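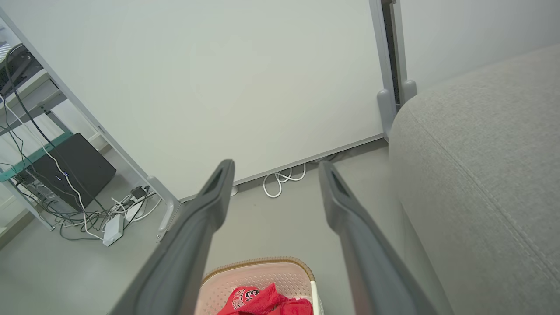
Hello again, and a slightly belated happy new year to all of you. I've been meaning to write about laundry for ages. Several of you asked after the November issue, where I let slip that I no longer own a tumble dryer, and the replies ranged from "good for you" to something close to concern for my health. So this month the household bit is all about getting clothes dry indoors in winter, in a small flat with one decent radiator and a bathroom that hasn't got a window.

The dryer died in the autumn. It had been making a grinding noise for months and I'd been turning the radio up, as you do. The repair man in Sallbridge wanted 103 pounds to come and look at it, before parts, and a new one of the same size was going to be almost 400. I had the money put by for a trip to Gisach, and I wanted the trip more than I wanted the dryer. So I thought I'd see how far into the winter I could get without one. It's now January and I'm still going, although there was one very low weekend with the bedding that I'll come to.

The first thing I got wrong was doing it all at once. I grew up in a house where Sunday was wash day and everything went through in one go, and I carried on like that without thinking. With a dryer it's fine. With a rack it's hopeless! You end up with three loads' worth of stuff draped over every door in the place, nothing has any air round it, and by Tuesday the towels smell like a pond. I now do a small load most evenings after tea and hang it before bed, and I've stopped minding. It takes me less time than finding something to watch.

The second thing was the spin. My machine is an old Hendora and it has a button on the front I'd never pressed, which turns out an extra spin at the end of the cycle. (I had honestly thought it was broken, because the light behind it doesn't work.) An extra spin makes more difference than anything else I've tried. Jeans that used to take two whole days are now ready to wear by the second morning, and T-shirts are done overnight. If your machine lets you choose, go as high as the label on the clothes will let you, and leave the wool out of it.

Then there's the hanging itself. I was a great one for folding things over the rail in half, and of course the bit where the two sides touch stays damp for ever. Shirts go on hangers now, on the shower rail, with the top button done up and a good gap between them. Hoodies I hang upside down by the hem, so the hood dangles free instead of lying in a wet lump on the back. Socks go along the bottom of the rack in pairs, which also saves doing it later. Trousers by the waistband, pockets pulled out. You look as if you've been burgled by somebody very tidy, but it works.

I do want to say something about damp, as two of you wrote in about black spots on the bedroom wall and I had the same thing in my last place. All that water has to go somewhere. If you hang a wet load in a shut room, it goes into the wall, the curtains and the back of the wardrobe. I dry everything in one room with the door closed and the window open a crack, even when it's freezing, and I wipe the glass down in the morning with an old flannel. It feels mad to have the heating on and the window open, I know. I leave the radiator on low and give it a few hours, and then shut up again when the glass stays clear.

Would a dehumidifier help? Yes, a lot, from what I've seen at my sister's, where one sits in the box room humming away and fills its tank every day. I haven't bought one. I haven't got anywhere to put it, and I don't love the hum. But if you've got a family's worth of washing and no outside space at all, I'd look at one of those long before another dryer. Check the second-hand ads first – people buy them for a house move or a burst pipe and then sell them on hardly used.

Now, the bedding. Please learn from me. I washed both duvet covers and the winter duvet itself on the same Saturday, in the rain, with guests due. The covers were fine by teatime on Sunday. The duvet was not fine. It was damp in the middle for days, it smelt of wet dog, and my guests slept under coats and a picnic rug and were very nice about it. Duvets now go to the launderette next to Lương, the noodle place on the corner, where the big dryers are, and I have my lunch while they go round. I recommend the beef one with extra lime. It's become a bit of a treat and I'm nearly looking forward to the next one.

A few of you wanted to know what I do about stiff towels. I give them a really good shake before they go up and another when they come down, and I use a bit less powder than it says on the box. They're still rougher than they used to be. I've decided I like it, it wakes you up.

Ironing I can't help with. I don't do any. Shirts that have been shaken out and hung properly look all right under a jumper, and it's January, so I'm always under a jumper.

That's the washing. Next time I'm going to have a go at draughty letterboxes, and I'd love to hear from anyone who's fitted one of those brush things and whether it puts the postie off. Oh, and this newsletter now goes out to 3,000 of you, which made me go and sit down for a minute! If you've written since Christmas and I've not replied, I'm working through them, slowest first. Do keep sending the tips in, especially for getting wool dry, as I've got a big grey cardigan on a towel on the spare bed that has been there since last week.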